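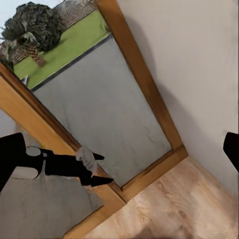
My daughter and I finished The Night Door at Flimgate last week, and I need to talk to somebody about the pictures, because my husband has heard all he can stand. We read the old Rudden paperback from 2000, the one with the little ink drawings at the head of each chapter, and then my sister (bless her) sent us the new color edition as a present. The trouble starts on the first page. The text only ever says "a door with a window in it that nobody could see through," and for two months my kid and I had each been carrying around our own version. Mine was very much like the door up top, a honey-brown wooden frame with slightly darker edges and one large gray pane filling up the middle of it, a door you might find at the back of an ordinary house. Hers was purple with a round porthole. The new edition gives you a castle door with iron studs, spread over two pages, and she looked at it and said "well, that's wrong" and closed the book. So now I'm wondering how the rest of you handle it. Do you show the pictures first, after, or not at all? She's six, if it matters, and we do a chapter a night, sometimes two if she's been angelic or I've been weak.

Rhea Abella
Posted January 11, 2020, in Reading Aloud > Chapter Books

montri_n
Oh, I love this question, and I love your daughter. "Well, that's wrong" is exactly what I said, out loud, in a bookstore, at the age of forty-four, when I first opened the color Flimgate. The ink drawings in the old one left the door out altogether, if you remember. Chapter one just had the boot scraper and the milk bottle. I always took that to be on purpose, and I was so disappointed that the new people didn't see it, or saw it and decided a door on page one would sell more copies. With my two I read first and show after. I sit with the book tilted toward me like a teacher with the answer key, and when the chapter's done they get to look. They complain every single night and I have come to enjoy the complaining.

AleksandraDuda
I'm going to be the grump here, Rhea, and please know it's a friendly grump. I don't think six is too young to be disagreed with by a picture. The illustrator read the same sentence you did and saw iron studs, and that's a reading too, same as purple with a porthole. My son and I had one of the nicest talks we've ever had over the ferryman in that book, whom he'd pictured as a kind of big gentle dog (he isn't described much, poor ferryman), and the color edition makes him a thin man in a raincoat. We went back and hunted through the whole chapter for evidence. There wasn't any against the dog! He was so pleased. If I'd kept the book tilted away from him we would have lost that.
Also, and I'll say this quietly, the ink drawings are a bit muddy. I know people are fond of them.

montri_n
Aleksandra, I will let "muddy" pass because it's a nice thread and I've only had one cup of coffee. But I do think the order matters. Your son got to invent the dog because he hadn't seen the raincoat yet, didn't he? Or did he see them at the same time?

AleksandraDuda
He'd heard the chapter in the car, from the recording, so yes, fair enough, words first. You may have that one. I still wouldn't make a rule of it. We've read plenty of books side by side with the pictures wide open and he invents things anyway, he just invents what's going on around the corner from the picture.

Danilo Ignacio
Long-time reader of this board and a terrible poster, so forgive me if I ramble. I teach second grade and have read Flimgate to a class more times than is probably good for me. What I do, which I stole from an older teacher down the hall, is hand out paper after the first chapter and ask everyone to draw the door before I show any picture at all. Then they go up on the wall, and when the book's picture finally comes out it goes up on the wall too, in the same size, in among the rest. The children are very fair about it. They'll say "that one has good hinges" about the book's door in just the tone they'd use for a classmate's. I've had doors with cat flaps, doors in the floor, one that was only a curtain, and a great many with the window in the wrong place so that you'd have to lie down to look through it.
Rhea, if your daughter still has feelings about the purple one I would get her to draw it now, while she's cross. They draw wonderfully when they're cross.

rhea_abella
Danilo, I read your post to her at breakfast and we are out of purple. Truly out, the marker squeaked and gave up halfway down the frame. She's finished it off in blue and says it's the part in the shade. It's going inside the front cover with a bit of tape on the top edge so it can be lifted up.
Aleksandra, I'm coming around to you a little on the ferryman, but I'm with Montri about page one. A picture that comes halfway through has had to wait its turn. A picture on the very first page gets there before anyone's opened their mouth.

Rey Malabanan
Dissenting opinion from an old grandfather. I can't get my grandson to sit for a chapter without a picture in it, and I've stopped feeling bad about that. He's five and all elbows. The ink Flimgate lost him at the second page. The color one held him all the way to the bridge, and I don't care if the door has studs or fur. My copy is 428 pages and there's something to look at on nearly every spread, and when his attention goes for a walk the picture's there to bring it home again. I know the purists here mean well (hello, Montri) but some kids come in through the pictures and only find the words later. I was one. I looked at Kisska's Winter Coat for a whole year before I could read any of it, and when I finally could I was a little put out that the cat was called Kisska. I'd been calling her Dolores.

montri_n
Hello, Rey. Dolores is the better name and I'm sorry for your loss.
I take the point about the elbows. My younger one was like that and I should have said so. We got through it with dry cereal, one piece per page, which I don't recommend to anybody who vacuums.

Danilo Ignacio
Rey, I'd back you up from the classroom side. There are always a few who need something to hold on to, and for those I sometimes photocopy one of the small ink drawings (sorry, Aleksandra, the muddy ones) and let them keep it on the desk while I read. The one from page 101 with the lantern is the favorite. It doesn't give anything away and there's a mouse in it if you look.

AleksandraDuda
There's a MOUSE?

Danilo Ignacio
Lower left, behind the bucket. It's in a lot of them once you start looking. The color edition dropped it, and I will admit that's the one thing I hold against it.

AleksandraDuda
I have had this book in my house for years. I'm going upstairs to look, and if it's there I'll take back muddy and say "dark."

rhea_abella
We just checked and she found it before I did. She has named it Morsy, don't ask me where that comes from, and we now have to start again from chapter one to see where else it turns up. So that settles the next couple of months of bedtimes! The color edition has been promoted to the living room, where she's allowed to argue with it in daylight, and the ink one stays by the bed with the purple-and-blue door taped in.
Has anybody read the second book, by the way? My library only has it in color, with a long wait, and I'd like to know if there's another door on page one before I put my name down.

Rey Malabanan
No door. There's a goose on page one, a very large one, and the text does say goose. I think you're safe. My grandson wants it noted that it's his favorite page in either book.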